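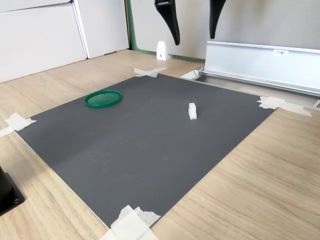

A morning at the Wornorau e-scrap yard

I've wanted to see the inside of an electronics recycling plant for years, and in January I finally got my chance. Surkier runs an open house at its Wornorau site once a year, and the sign-up list fills fast. I sent my form in the minute it opened and got a place on the early tour – 38 of us, split into two groups and handed ear protection and very orange vests.

Our guide was Struan Cairns, who manages the receiving side. He started there in 1990, when the yard took in mostly copper wire and old radiators, and he can still tell you what a barrel of insulated cable will bring just by lifting one end of a piece. I could have listened to him all day!

Receiving

Everything comes in over the truck scale. Small sellers are welcome on the same terms as the big accounts, which I was glad to hear, and there was a man ahead of us with a pickup full of desktop towers from a school clear-out. The load gets weighed, the truck gets weighed again empty, and the ticket prints right there. Laptops and phones go to a locked cage first so the batteries can come out. Struan was firm about this part. A lithium cell that gets into the shredder can start a fire that takes hours to put out, so nothing moves down the line until two people have checked it.

The load we watched on the scale came to 2849 pounds, all server gear from an office that was moving. Server boards are the good stuff, apparently (more gold on the contacts, more chips per board), and there was a real buzz among the sorters when the pallets were opened.

Sorting by hand

I expected the big machines to be my favorite part, and they weren't. The hand-sorting room won me over completely. The sorters grade circuit boards at a speed I couldn't follow: high grade, mid grade, low grade, power supplies, memory sticks, processors. They let us have a try with a mixed bin. I put a cheap TV board in with the high grade and was very kindly corrected, then did it again with the next one. 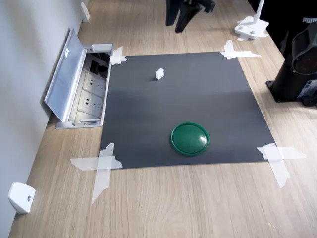

They also pull anything that still has a use. Working memory and good hard drive caddies go to a resale shelf, and the drives themselves are punched or shredded, with a certificate for the customer if they want one. Plastic cases are sorted by type when they carry a mark and baled as mixed plastic when they don't. Mixed plastic pays next to nothing, Struan said, and he'd love to find a better home for it.

The shredder line

We climbed to the walkway for this. The machine is called the Akinola line by everyone on site, after the engineer who laid it out, and it is LOUD even with ear protection. Low-grade boards and small appliances go up the belt, through 4 sets of cutters, and then past magnets that lift out the steel. After that an eddy current separator throws the aluminum over a divider while everything else drops short. I'd read about eddy currents and never really pictured it – the pieces jump, as if someone had flicked them. Several of us stayed at the rail until we were called along.

What's left is a dark, gritty mix of copper, board and a little precious metal. The site doesn't smelt anything. That mix goes by container to a refinery, along with the graded boards, and final payment is settled on the assay. Prullance handles the sampling, and one of their lab people had a table set up to explain how it works. A large lot is blended and split down again and again until you have a small jar that stands for the whole thing. She passed around a bead of gold from a test melt. It was the size of a lentil and had come from a heap of boards that would have filled my car.

A few things I asked about

Do they wipe phones? No, they destroy the storage. If you want your photos, copy them before you drop the phone off.

Do they take old tube TVs? They do, for a fee, because of the leaded glass.

Do prices change much? Daily for copper, and the board price list is redone each week. Call ahead if you have more than a trunkful.

If you go

Wear closed shoes, and I mean proper ones, as sandals will get you turned back at the gate. The walkway stairs are steep and open underneath. There's parking past the scale house, and the coffee in the break room is free and much better than it needs to be. You can bring your own scrap along and sell it on the same visit. I took a box of dead routers and a broken printer, came home with enough for lunch, and have already started filling a second box for next year.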